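Section 5 - Baskets and Small Toys

The Koster basket goes with any Tindness play table. It is woven wicker with a braided rim. Use it for balls and other small toys.

Setting up

1. Wipe the tabletop with a dry cloth.
2. Run a hand along the braided rim and trim any loose strand ends.
3. Set the basket down near a corner of the table, floor side flat.
4. Put the balls in last.
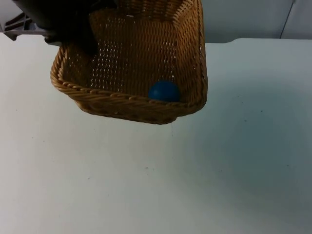

Caution: Do not overload the basket. Heavy items belong in the Burnik bin (part 324).

5. To empty the basket, tilt it toward the long side and let the contents roll out slowly. Keep your other hand at the rim - balls travel a long way on a smooth top.
6. Return the basket to its corner and press down lightly on the rim. It should not rock. If it does, turn it end for end and try again.

Note: Dust settles in the gaps of the weave. Brush the inside with a soft, dry brush, working along the strands. Do not soak the basket.
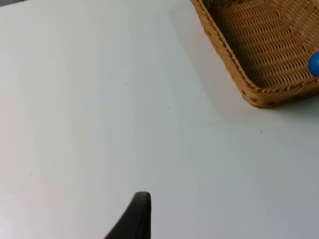 Posano wrote in to say that a brush alone leaves grit in the corners, and that turning the basket upside down and tapping the floor of it first works better. Either method is fine.

Replacement balls are listed under part 101. Order them by color.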